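Nukwood Play Dough Club — minutes of the meeting of 6/13/20

Minutes taken by me (Carola Meinecke), typed up the same evening with a cup of tea, so forgive the chatter. Last meeting's minutes were read out and passed with one change: it was Ifans, not Jirell, that we ordered the cookie cutters from in January.

1. Blue dough and the small wooden rolling pin
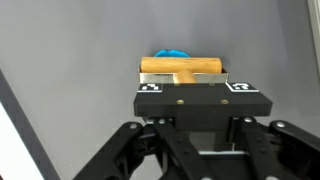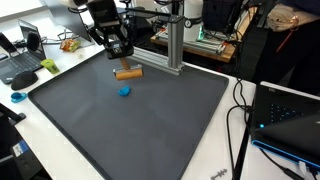 The blue dough and the wooden roller.

We spent far longer on this than the agenda allowed, and I for one enjoyed every minute! The question was whether the new batch of blue is too stiff for little hands. Opinions were all over the place. Those who like it stiff said it keeps an edge when you cut shapes out of it, and those who don't said the four-year-olds give up and start poking holes in it instead (guilty, I do that too). We agreed to add a bit more oil to the next batch and leave the salt alone.

The small pin stays. There was a push to go over to the long ones with no handles, but they roll off the table and then somebody has to crawl after them. A short pin suits a small lump, and you can flatten a piece without running into your neighbor's elbow. I said I'd be sorry to see the little ones go and that was more or less that.

Washing: please, please don't leave the pins in the sink. Wipe with a damp cloth, dry with a towel, and stand them up overnight. Dough that has dried in around the handle comes out with a toothpick.

2. Trays

Everybody wants trays with rims, so we're keeping to those. The flat boards can go to the craft cupboard. I brought up — again — that dough left on a tray overnight gets a crust, and the crust crumbles into the good dough the next day. So: dough back in its tub before you put your coat on. Lids pressed down all the way around, please, not just laid on top.

3. Colors for the fall

Blue and yellow for sure. Red was voted down because of what happened to the tablecloth. Green we can mix ourselves. I'm to ask Vuta whether their food coloring comes in the bigger bottle, as we go through the small ones like nobody's business.

4. Money

We have $1,973 in the account. Flour, salt and oil come out of that, and we set aside $100 for new tubs with lids that really close. Jirell's tubs were the favorite from the catalog but the shipping is steep, so I'll see if Ifans can match them before we order.

5. Any other business

The recipe card on the cupboard door has gone soft and you can't read the cream of tartar line any more. It's 2 teaspoons to 2 cups of flour, and I'll write out a fresh one and cover it in clear tape this time.

Somebody left a very nice pair of gardening gloves on the coat rack. They're in the top drawer with the spare aprons.

We wrapped up a bit late and I had the key, so I locked up. Items for the next agenda to me, please, on paper if you can — I lose emails.

C. Meinecke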